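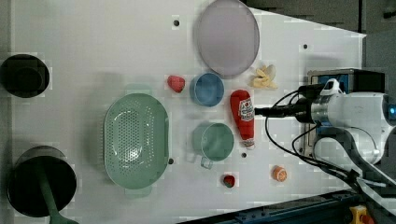

Best way to pack away play kitchen bits so they come out again in one piece?

Posted in Home and Play, 246 views

Jonalyn Gatchalian

Hello everyone, long-time reader and very occasional poster. I look after the home corner for our toy library in Stitbridge, and I would dearly love some advice on packing up the kitchen set between sessions. At the moment it all goes into one big tub, lid on, done, and then the next family tips it out and spends the first ten minutes hunting for the mug.

The set is a nice one, in soft colours. There's the oval colander in that greeny mint, a blue cup, a mug, a big round lavender plate and a pair of black pots, plus a ladle sort of thing with a green handle. Then there's the food: strawberries, a banana, an orange, and the red ketchup bottle, which the children adore beyond all reason. My trouble is mostly with the odd shapes. The plate won't lie flat in the tub unless it goes in first, and by then I've usually already thrown the pots in. The colander takes up a great deal of room for something that is mainly air, so I've started using it as a nest and laying the ketchup bottle in it. That does save a bit of space, but the bottle is long enough that the cap pokes over the end and I'm not sure it's the best use of the colander.

The tub holds 17 litres and I can't go any bigger or it won't fit the shelf, which is 300 mm deep and not a whisker more. I don't mind a bit of fiddling, but whatever I do has to make sense to a tired parent at home time who has never seen the set before. Would you sort by colour, by size, food in one lot and dishes in another? Very grateful for any thoughts, even small ones! 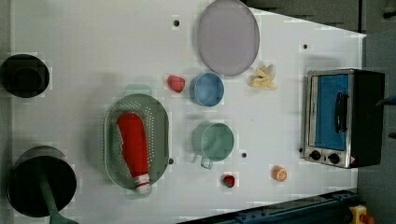

Svenja Hubmann

Food in one lot and dishes in another, every time, Jonalyn! I did it by colour for a whole winter at our place and it looked gorgeous on the shelf, but the only person who could remember whether the banana lived with the yellows or the creams was me. Children already know what's food, and so do their parents, so you get the sorting more or less for free.

For the dishes I'd start with the plate, flat on the bottom, and then don't let anybody put anything else in until it's there (I wrote PLATE FIRST inside the lid in marker, and it has helped enormously). The pots go on top with the ladle out, then the cup and the mug. Lay those two on their sides if they're being stubborn. A mug handle sticks out whichever way you turn it, and I find it sits quietest pointing at a corner. The cup is also a good spot for a strawberry if you've only got small ones left over, although then you do have to remember to look in there. 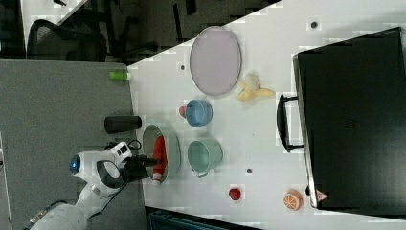

I'd also think about giving up the tub altogether. An old hard suitcase opens out flat, so you can see everything at once instead of digging, and it slides onto a shelf on its side like a book. Do measure it against your 300 mm before you fall in love with one, as I once carried a beauty home from the op shop and had to carry it straight back. Line the bottom with a tea towel to stop the rattling. The food can go in a drawstring bag and the bag can go inside the colander, and then your colander full of air is earning its keep.

As for the ketchup, I'd tuck it down the side, cap end downwards, after everything else is settled. It's the piece they'll go looking for first anyway, so you may as well have it handy.

pegbasket

Just use 2 tubs. One for food, one for dishes. We got ours at the Menico on the Flulbridge road and they stack. Don't bother with labels, they peel.

Svenja Hubmann

Stacking is a fair point, if the shelf is tall enough for it. I'll stand by my labels though - mine are under clear tape and have been on since March. 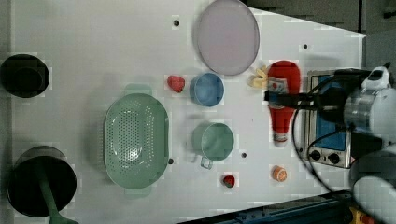
Stitbridge, June 6, 2025

Jonalyn Gatchalian again, coming back to say thank you and to report on how we got on. I laid the lot out on the table before I packed any of it, which I'd never bothered to do, and I do recommend it. Once I could see the plate and the colander side by side it was plain that those were the only two pieces I really had to plan for, and the rest could be fitted in wherever it liked. The little toaster oven I'd completely forgotten to mention in my first post, sorry! It has its own spot on the shelf now, and the food bag sits next to it.

So it's plate first, then pots, colander on top, ketchup down the side. I haven't found a suitcase the right depth yet, but my sister is keeping an eye out. I did try the two tubs, pegbasket, and they'd be perfect if our shelves were further apart. For now I've kept the one tub and put the food bag beside it, with a card on the lid saying what goes where. If anyone has a way of keeping the ladle from sliding out from under the lid I'd still love to hear it.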